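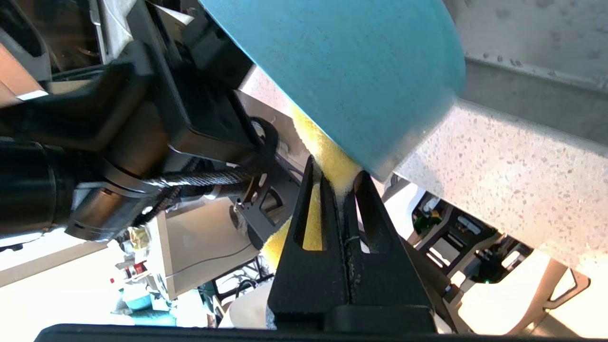
Cosberg has opened orders for Kulex, a kit that lets a two-armed robot wash dishes by hand at an ordinary kitchen sink. The Wernton company announced the kit on Fri 2 February and says the first boxes will ship in March. Kulex comes as a set of replacement fingers and the software to run them, and it is meant for labs, test kitchens and small firms that already have their own arms. There is no special brush or scrubbing head. The robot grips a regular foam sponge between two slotted black fingers and pushes it against the dish, in this case a teal-blue bowl with the sponge up against its rounded bottom.

The base kit has 2 pairs of fingers, a set of mounting plates, a wrist camera bracket and a year of software updates. Arms are not included. Cosberg lists 3 arm makes that will work from day one and says more will be added, but it has not given dates for those. Buyers with other arms can order the plates without holes and drill their own.

The company is also selling a remote setup session, in which a Cosberg technician watches the camera feed and walks the buyer through the first wash. The session is optional for labs. It is required for any buyer who wants the repair plan. 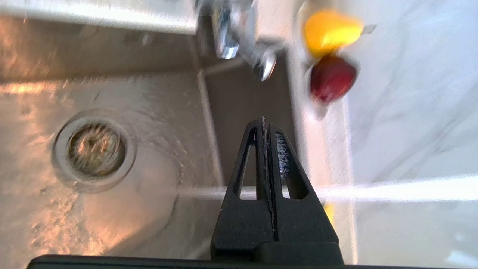

Sioned Wogan
Reporter, Home and Service Robots

Most robot dishwashing products so far have been built around a closed machine or a sink made for the job. Kulex is sold on the idea that the sink can stay as it is. Cosberg's setup guide covers single steel basins with a round drain and a standard faucet, and it asks the user to record the height of the rim and the position of the drain before the first run. Double basins are not supported yet.

Steel sinks are a known problem for wrist cameras. The metal picks up reflections, and a bright streak of glare can run right across the view. Cosberg says the software is trained to ignore moving highlights, and that it slows the arm when it loses track of the basin edge. In the release notes it still advises customers to keep strong sunlight off the sink if they can.

The fingers are tapered to a point to get into corners, and the long cutouts are there for drainage. They are rated for splashing but not for being left under water. The wrist has to stay dry, and the guide says to wipe down the housing after every session.

Pilot testing was done with Nakpan, a kitchen equipment rental firm that tried the kit on bowls, plates and plastic cups. Nakpan ran 127 wash sessions and sent its notes back to Cosberg. Its main complaint was with the sponge. When the fingers close hard, the foam gets squeezed thin in the middle, and less of it reaches the dish. Small pieces can also tear off and stick in the seam of the fingers. Cosberg responded with a lower default grip force and a cleaning step at the end of each session, with both changes included in the version now on sale.
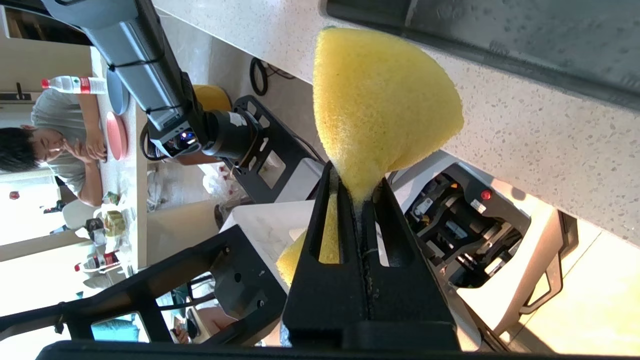

A foam sponge pinched between the gripper's fingers, with bits of yellow foam caught along the seam.

Glasses, knives and anything with a lid are left out of the first release. So are heavy pans. The software will refuse a dish if it cannot find a clear edge to follow, and the user then has to move the dish or take it out of the run. Drying and stacking are not part of the kit either, though Cosberg says a stacking add-on is being tested in Wernton.

Replacement fingers are sold in pairs, and the company suggests changing them when the surface starts to wear smooth. Sponges can come from any store as long as they are plain foam. Ones with a scouring pad on the back are not recommended, as the stiff layer tends to slip in the grip.

The kit carries a 2-year warranty on the fingers and plates. Orders are being taken directly by Cosberg, and Nakpan will offer the kit for rent later in the spring. Rental prices have not been announced.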